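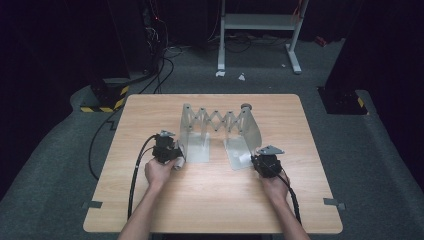 ASORA, December – The Jirton scissor mechanism is sold as a bench piece for people who want to see how a lattice linkage behaves without building one from scratch. I paid 269 for mine, which is a lot of money for crossed flat bars and rivets, and I went in expecting to send it back.

I haven't sent it back. I'm not sure I'd buy it again either.

First, the good. The bars are metal, the pivots are small round rivets, and nothing on my unit arrived bent. Each end has its own upright bracket on a flat base plate, so it stands up on a table without help. The two brackets don't match. The left is a plain L shape and the right is a bigger curved one, and the curve looks to me like styling that somebody charged for.

The knob is my main complaint. It's small, it's round, and it sits at the top of the right end, where I keep catching it with my sleeve. Jirton's leaflet says 16 turns from closed to open. I got there, but the last 4 were stiff enough that I stopped to check I wasn't forcing something. A drop of light oil on the rivets helped. For this price I'd expect it to come oiled.

The base plates are smooth underneath and they do creep on a wood top. I put a rubber mat under mine after the first Saturday. The leaflet doesn't mention one.

Demchenko sells a similar lattice for 72. It's shorter, the brackets are thinner, and the one I borrowed had play in two of the pivots straight out of the box. If you only want to show a class the movement, get that one and keep the change. Brustard lists a kit version too, but it was out of stock every time I looked.

Jirton says the rivets will outlast the bars. Maybe so. They can't be replaced at home, so if one loosens you're mailing the whole thing back at your own cost. Read the returns page before you order.

Three stars out of five.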